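Cleaning and Checking a Pale Worktop
Household Skills Guidance, Sheet 157
Prepared by Rocío Ccori for the Veluvis Centre for Domestic Training

Purpose of this sheet

This sheet sets out the method used at the Centre for cleaning pale, matt work surfaces and for checking them before they are returned to use. It applies to the tables in the teaching kitchen, the folding benches in the Skasero Room and the long counter in the laundry. It may also be followed at home.

Pale surfaces are often wiped many times a day and yet remain marked. In most cases the cloth has been used for too long without rinsing, and the same thin film has been spread from one end of the table to the other. Learners are asked to complete every stage in order, including the final check.

What is needed

Two soft cloths, one for washing and one for drying
A bowl of warm water holding 2000 ml
Mild washing-up liquid
A second bowl of clean water for rinsing, holding 3000 ml
Bicarbonate of soda
A small dish and a teaspoon
A desk lamp or torch

Scouring powder, wire wool and the green side of a sponge must not be used on a matt finish. They leave shiny patches which cannot be put right afterwards. Bleach is kept in the locked cupboard and is not required for this task.

Before starting

Remove everything from the surface, including mats, trays and papers. Items should be placed on a trolley or a neighbouring table and not on the floor. Sweep crumbs and grit into the hand with a dry cloth and put them in the bin. Grit left on the surface will scratch it once the washing begins.

If the surface has a manufacturer's care card, read it first. Cards for the Centre's own furniture are held in the office under reference 2383.

Method

Step 1. Wash

Add a small amount of washing-up liquid to the warm water. Wring the cloth well – it should be damp and should not drip. Begin at the far left corner and work towards yourself in straight, overlapping strokes. Fold the cloth to a clean side after each strip. Pay attention to the back edge, where the surface meets a wall or upstand, as dirt tends to collect there.

Step 2. Rinse

Using the clean water, go over the whole surface again in the same direction. Change the water if it becomes cloudy. Soap which is left behind dries to a dull film and attracts dust, and is easily mistaken for wear.

Step 3. Dry

Dry at once with the second cloth. Do not leave the surface to dry in the air, particularly in areas with hard water. Finish with the edges and corners, then run the cloth along the underside of the front edge, where drips gather.

Step 4. Check

Stand back and look across the surface from a low angle, then look closely from directly above. A pale surface seldom looks the same shade all over, as the light is usually stronger in one part than another. A grey area which moves when the lamp is moved is shadow and needs no attention. A mark which stays in place should be noted and dealt with under Step 5.

The marks to look for are small. A single dark speck, a short streaky smudge or a few faint grey traces can easily be passed over on a surface which otherwise looks plain and clean. 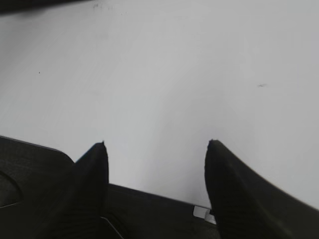
Step 5. Treat remaining marks

Touch each mark lightly with a dry fingertip. If it lifts or moves, it is loose dirt and can be picked up with a damp corner of the cloth. If it does not, mix one teaspoon of bicarbonate of soda with a few drops of water in the dish to make a soft paste. Apply a little to the mark and leave it for two minutes. Rub gently in small circles, rinse twice and dry.

Pencil will often come away with a clean white eraser, used without pressure. Ink should be reported to the instructor before any treatment is tried.

Should a mark remain after two attempts, stop. Further rubbing is likely to damage the finish. Enter the position of the mark in the room book so that the next group does not treat it again.

Step 6. Return the room to use

Empty both bowls, rinse the cloths and hang them on the rail. Replace items only when the surface is fully dry to the touch. Wipe the bases of jars, bottles and trays before they are put back.

Sheet last revised 20 December 2018.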